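**Drolura announces a washcloth, and a position on folding it**

GRORNGATE, September - Drolura, maker of household linens, today introduces the Khasawneh washcloth: pale blue, white stripes, darker blue edge, and a hanging loop for people who own a hook.

The company spent 10 months on it and tested 400 folds. It now recommends 2 - in half, or in half again. The remaining 398 are available on request. 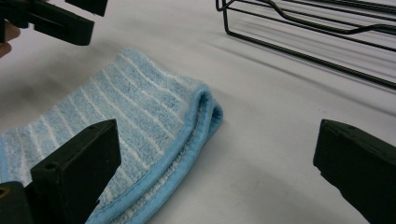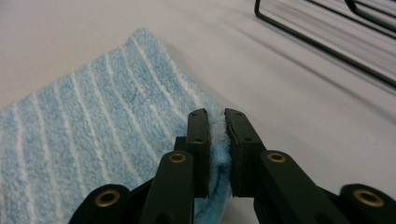
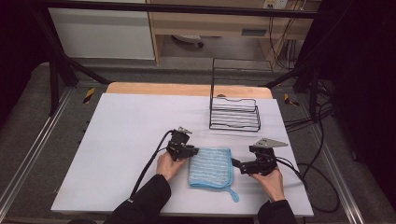

Marwan Masri would like it known that he has hung his by the loop since the first sample and sees no call for folding of any kind. Drolura respects this view and has left it out of the leaflet.

The first run is 500 cloths, sold singly at the Flivach shop in Grorngate. Wash before use. The stripes run straight across, whatever the cloth looks like by the time it leaves your laundry pile.

Press samples may be kept. Please don't send them back used.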